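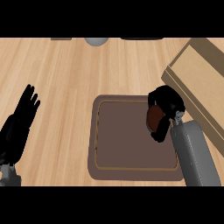

**baseline_649:** Retiring a jersey for a guy who played two seasons at Somalness is a stretch. I don't care how the second one ended.

**pressbreak:** He scored 952 points in those two seasons. Look up who else did that.

**baseline_649:** I did look. The Somalness record page also credits him with 887, two lines further down. So which is it? Either they're counting exhibition games or somebody can't add.

> He scored 952 points in those two seasons.

**oldgymrat:** 887 is conference and regular season. The bigger number has the tournament in it. It's been that way since they redid the site.

**pressbreak:** Thank you.

**baseline_649:** Fine, but the page doesn't say that anywhere. And the Neltach center from the same years had 281 blocks and her number is being worn by a freshman right now. No banner, no halftime thing.

**corner3_truvus:** Different school, different rules. Neltach doesn't retire numbers at all.

**oldgymrat:** They did once, back when they still played in the Truvus gym. Then they quietly un-retired it, so I wouldn't hold them up as a model.

**corner3_truvus:** Got a link for that? I went to games there for years and never saw a number on the wall.

**oldgymrat:** No link. It was over the visitors' bench.

**baseline_649:** So we're going on memory. Great.

**pressbreak:** Ceremony's in December either way. I'll be there.

**baseline_649:** I'll be there too, I have season tickets. Still don't think he should get it.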